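2010-10-21, notebook, sleep and attention study

Long day at the desk, and I want to get this down before I forget which version of the diary file is the good one. (It's the one Nga Tiêu saved last, with her initials on the end. Please don't open the other one and start typing in it, I did that this morning and lost an hour.)

We now have parent sleep diaries back from 439 families in the Dalturside group. The target on the application was 600, so we're short, but I'm a good deal less gloomy than I was in January, when the envelopes had all but stopped coming. Hollis Ferreira thinks the reminder postcard did it. I think it was moving the questions about bedtime to the front page, where a tired parent will at least get through those before putting the thing down! We changed both in the same mailing, so we'll never settle it between us.

What I was really after today was the link between how much a child's bedtime wanders from night to night and the teacher attention ratings. Ran it first on total hours of sleep and got very little, a faint slope and a great cloud of points. Then on night-to-night variation, and there the slope is clearer – children whose bedtimes jump about have somewhat worse ratings, even with total hours in the model. I'm pleased, but I want to be careful. A household with jumpy bedtimes may be different in a dozen other ways, and we only asked about a few of them.

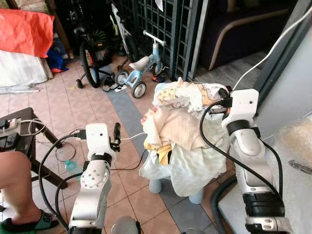
*Fabric pile on the little light-blue stool, tiled floor.*

Some 50 diaries have a whole weekend missing. Nga's view is that we should drop them, and mine is that we should keep them and use weekday nights only, and see if the picture holds. I tried it my way after lunch and the slope hardly moved, though the error bars got fatter, as you'd expect. We'll do hers next and put both in the write-up.

Also had a long look at the Plisel scoring sheet. The item on "trouble settling" is being read two ways by the teachers. At Lyons they seem to mean settling down to work after recess, and at Dandska they mean settling in the morning when the parent leaves. I rang both schools and everybody was very kind about it, but the two readings can't be pooled. For now I've taken the item out and rescored without it. The totals are in a new column so the old ones are still there if anybody wants them. 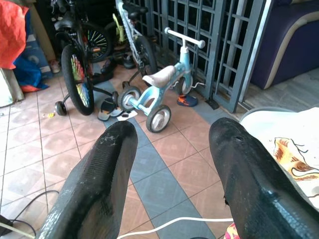

The question about daytime activity needs rewriting before the next mailing. At present we ask "how many minutes of vigorous exercise," and parents of the younger ones leave it blank or write us a lovely paragraph in the margin. I'd like to ask about things a family would recognize straight off: running about outdoors, ball games, a turn on a low tricycle like the light-blue one with the white handlebar. Then a simple "none / a little / a lot" for each. Hollis worries we lose precision, and he's right that we do, but a blank box has no precision at all, and I'd sooner have a rough answer from nearly everybody.

To do:

- rerun without the diaries missing a weekend
- check reaction-time files for anything over 1,000 ms and flag, don't delete
- new wording for the activity question, to Nga for a read
- ask Hollis if he still has the postcard text
- call Lyons again about the second teacher's forms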